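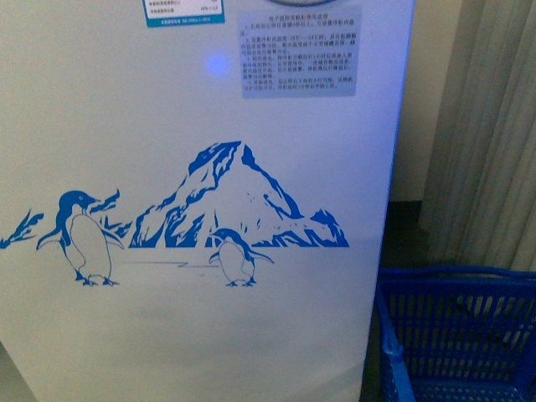 The freezer with its blue penguins and iceberg-like mountain.

Penguin freezer stays in village shop after customers ask for it

Print this article | E-mail this article

The white freezer with the two penguins will stay in the Cirka grocery store. The owner, Ingeborg Gisler, confirmed it in August, after many customers had asked her not to replace it.

The store was planning to buy a new freezer with glass doors as part of a renovation. The old cabinet would then go to a dealer in used shop equipment. When this became known, a list was put out next to the cash register, and 293 people signed it. Cirka has 2,000 inhabitants.

"I did not expect so many names," said Gisler. "For me it was a freezer. But people came in and told me they were lifted up as children to see into it, and now they lift up their own children."

The drawing on the front panel shows a larger penguin and a smaller one with a blue and white mountain resembling an iceberg. Many families in the village call the two "the mother and the little one," although other customers insist that the larger one is the father.

The cabinet has stood in the store for 13 years. It was repaired last winter by the company Strebel, which replaced the seal of the lid and one fan. According to the company, the freezer can be used for several more years if it is defrosted regularly.

Roswitha Lehner, who is 74 and lives across the street, was the first to sign. She buys ice cream there for her grandchildren every summer. "A glass door is practical, I understand this," she said. "But the children look for the penguins first."

The renovation will continue as planned with new shelves and a new floor. During the work the store will close at 4 p.m.

Related items
Bakery in Grustonska looks for a new tenant
Brillus changes opening hours of the swimming pool
Bus stop at the school gets a roof

Search this site
Enter keyword
Go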